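Robots on the gear bench: your questions

Did I lose my job?
No! I still run the Eltgate bench, I just place fewer gears by hand. 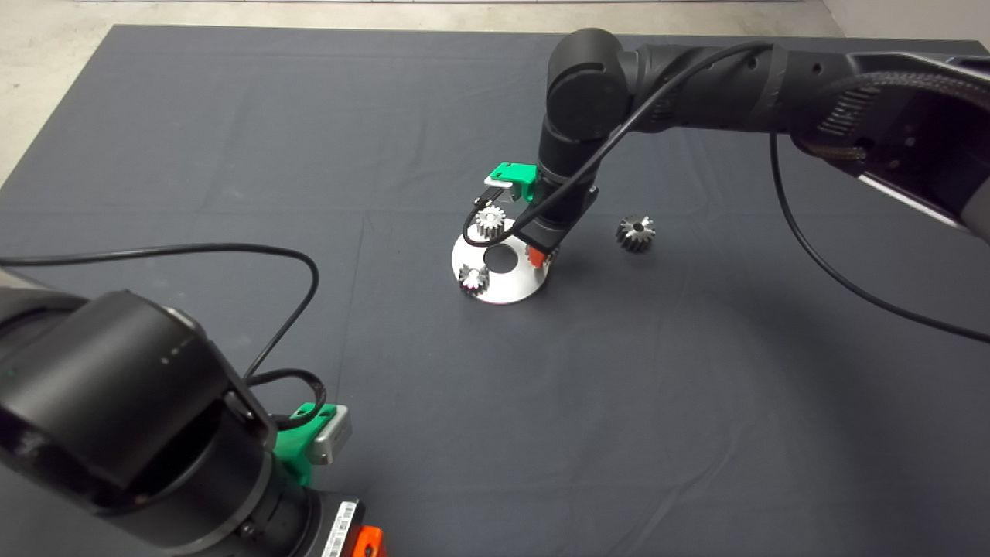

My wrists are happier for it – 200 gears a shift was plenty.

Who teaches the arms?
We do. Everybody gets four hours of paid training first. 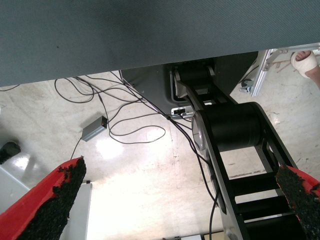
What if one drops a gear?
Hit pause, then call me. Please don't reach in.

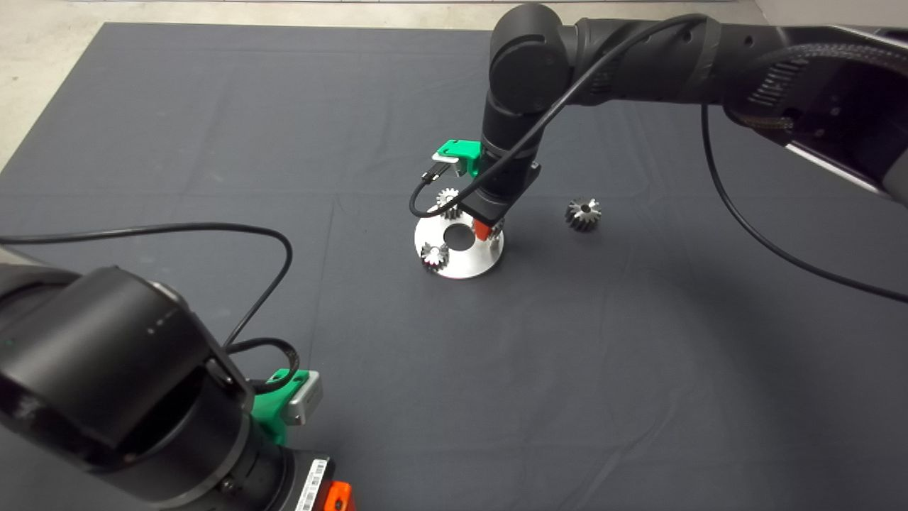
Answers by Siiri Kinnunen, bench lead

Did pay change?
Nope, same rate, and the union's got that in writing until May. 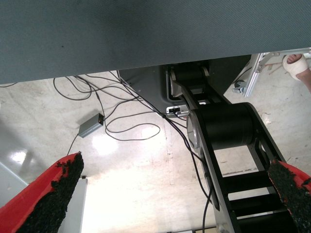 Breaks haven't moved either.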